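Hotel key card

A hotel key card is a flat card that opens the door of a guest room. It took the place of the metal key in most larger hotels. In Skarkirholm, the Hotel Balogun changed all its 58 rooms to cards in September. 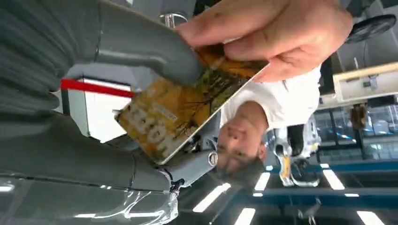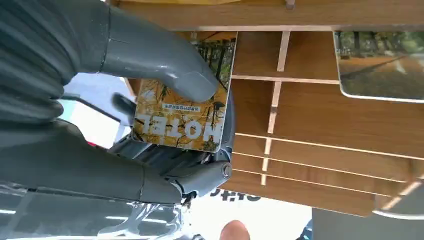
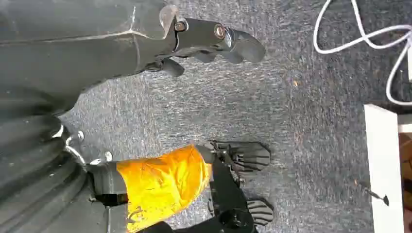
Cards in the first two pictures; grey carpet in the third.

The code on a card is usually made new for each guest, and it stops working after check-out. Some hotels in Ustden still keep metal keys also.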